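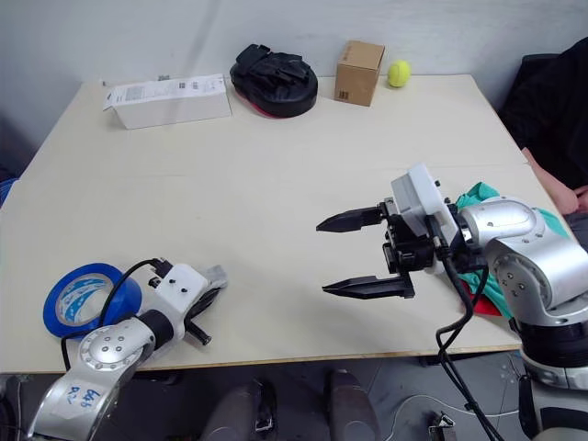 Ticket: Bowling machine fires on its own schedule
Site: Brestari Cricket Club, indoor nets
Unit: Virnel bowling machine, two-wheel, with remote
Opened: 19/04/2023
Priority: High (changed from Low by the club, then from Medium by the club)
Status: Closed, with one item parked

Problem as reported

Machine delivers a ball when no one has pressed the remote. Sometimes it presses on and delivers a second. Other times the remote is pressed, repeatedly and with feeling, and nothing comes out at all. The second XI opener would like it noted that he was doing up a pad at the time.

The club has already tried turning it off and on. The club has also tried a different extension lead, a different socket and shouting.

Reply 1, support desk

Thanks for the detail. Please stop using the remote until we have worked through this, and feed by hand with someone standing behind the machine. Then send us:
- the firmware number (hold the speed dial in while switching on)
- whether the ball carousel turns freely with the power off
- what else in the building runs on a remote

Reply 2, club

Firmware is 2.2. Carousel turns freely, apart from one spot where it makes a noise like a gate. Nothing else in the building runs on a remote. It is a cricket club. We have a kettle.

Reply 3, club

Correction to the above. The roller door on the equipment bay runs on a remote. It went in last July and was made by Mendia. We had forgotten about it because everybody uses the side door.

Reply 4, support desk

That would be worth testing. Empty the carousel, switch the machine on, and have someone open and close the roller door a few times from the far end. Watch the carousel motor. Keep everyone out of the net while you do it.

Reply 5, club

Door goes up, carousel turns. Door goes down, carousel turns. We did it more often than was strictly needed. So the groundstaff have been bowling at our top order every time they put the mower away, and with better figures than our opening attack.

It does not explain the times when the remote does nothing, though.

Reply 6, support desk

Agreed, we think those are separate faults. For the first one, change the channel:
1. Switch off and unplug the machine.
2. Take off the rear cover. There are two screws, one of them behind the Virnel sticker.
3. Find the row of small switches beside the receiver and flip the second one.
4. Flip the matching switch in the battery compartment of the remote.
5. Refit the cover, power up, and test with the carousel empty.

For the second, check the remote's battery contacts. If they are green, clean them with a pencil eraser and fit new batteries. Please don't use the ones out of the scoreboard.

Reply 7, club

Channel changed. Door no longer bowls. Contacts were green. The batteries in there were, we now learn, the ones out of the scoreboard. New ones fitted and the remote works from the back of the run-up, every time so far.

The noise like a gate is still there. We took the carousel off and found a chip of yellow plastic wedged under the plate. It came from a practice stump. Removed, and the noise went with it.

Reply 8, support desk

Good. Before we close, please run a full session at up to 40 mph with the remote and tell us about any delivery you didn't ask for.

Reply 9, club

Full session done with the juniors. No uninvited deliveries. One complaint that the machine bowls too straight, passed to the coach, who was delighted.

We also let Alvarado know, as they bought the same model after playing us away. They have a roller door too. They said their machine had been doing this for months and they assumed it was a reaction drill.

Resolution

Fault A: interference from door remote. Fixed by channel change.
Fault B: corroded contacts, tired batteries. Cleaned and replaced.
Fault C: foreign object under carousel plate. Removed.
Parked: sticker over the rear screw. Passed to the product team with a request to put it somewhere else.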